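Notebook, November, 4 pm

Bait trial for ants, second round. Semaan gel against the Mokent granules, the same stations as before. Ivar filled them in the morning and I checked the labels after him. 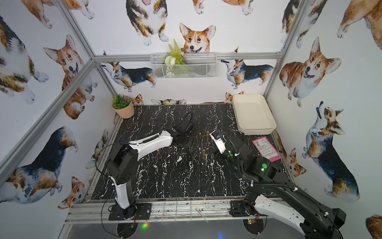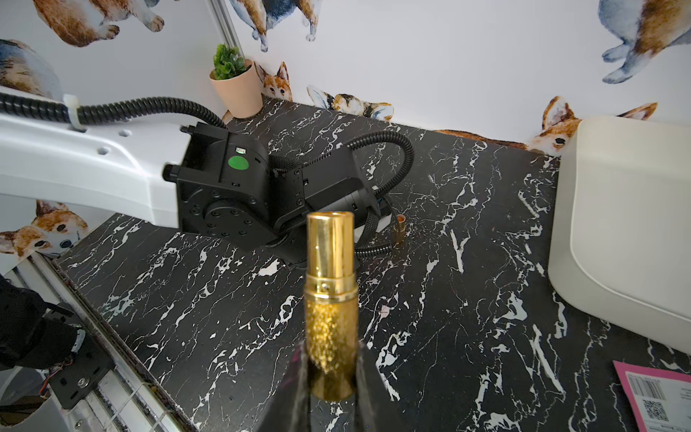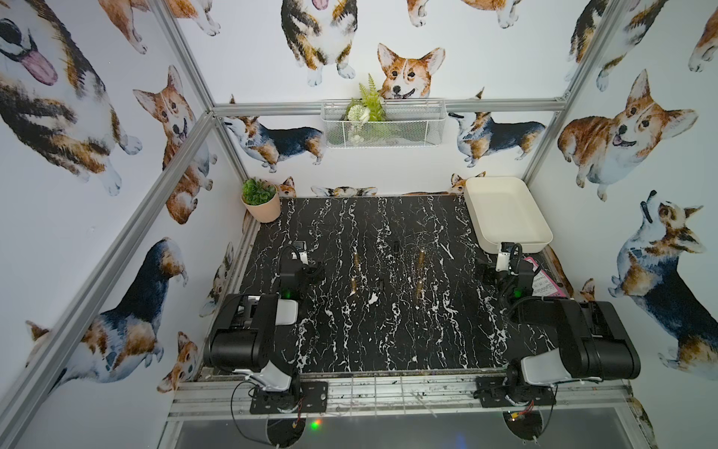 Counts from the glue cards: gel side 871, granule side 972. I would not yet say which is better. Four cards on the granule side were near the drain and they always catch more. Leanne thinks we should leave them out. I prefer to keep them and mark them with a D.

Station 5 had its lid open, so I did not weigh the bait there.

To do:
- ask Nizar for the old drain cards
- order more glue cards (we have enough for one week)
- write to Ilaria about the cockroach boxes, she needs the shelf back

Next check tomorrow at 9 am, Ayman will do it.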